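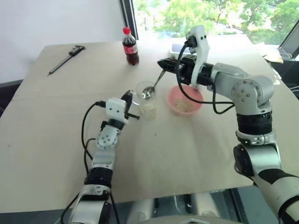
Pirjo Riihimäki thought our first draft had too many rules and too few reasons to stop. Her comment on it was that a page of speed limits is no use to a student with a hand near the arms who can't remember which button to press. We rewrote the draft after that, and this report covers the second version.

1. Background

The Gruvby project uses two arms on one table for kitchen tasks such as spooning rice from a cup. The lab had a general safety sheet, written for a single arm working behind a fence. It said nothing about two grippers working close together, about glass, or about food. Our task was to write a bench code of practice that a new student could read before a first session.

2. Method

Hongmei Luo and Onni Huttunen read the old sheet and the session logs up to February. Fengying Kang sat in on sessions and wrote down each time an operator did something the sheet did not cover. Yuzhen Xue wrote the rules and kept the change list. The logs held 70 sessions, and 21 of them had at least one note about the state of the table before the start.

3. The rules

3.1 Before power-on. Clear the table of anything the task does not need. Tools, drinks and packaging go on the shelf. Check that no cable can catch on a joint when the elbow turns.

3.2 Two arms, one object. One arm holds and the other moves. The holding arm is named in the log before the run starts. If both have to move, speed at the tool is limited to 200 mm per second.

3.3 Glass. Glass cups are allowed only with the low grip setting. A cup with a chip or crack is thrown away, even if the chip is on the handle.

3.4 Food. Rice used in a run is not eaten. Spilled grains are wiped up between runs with the arms paused – never while they hold position under power.

3.5 Stopping. Either person may press stop without asking. After a stop, both people say "clear" before the arms are enabled again.

3.6 People. Two at the bench at all times, one of them with more than 3 logged sessions.

4. Trial

We gave the code to the Skerotcombe group, who run a similar bench with the Zhong controller. They kept all of it except 3.6, which they could not staff in the evening. They also asked what counts as "needed by the task" in 3.1. A bottle may be left out on purpose as an obstacle, and in that case we now ask for it to be listed in the log.

5. Open points

The Fikard wrist mounts have no rated load for a side impact, so we could not write a rule on collisions between the grippers. The low grip setting also differs between the two benches, and 3.3 should give a force in newtons once someone has measured it. Yuzhen still has the change list. The version described in this report is dated 6 January 2019.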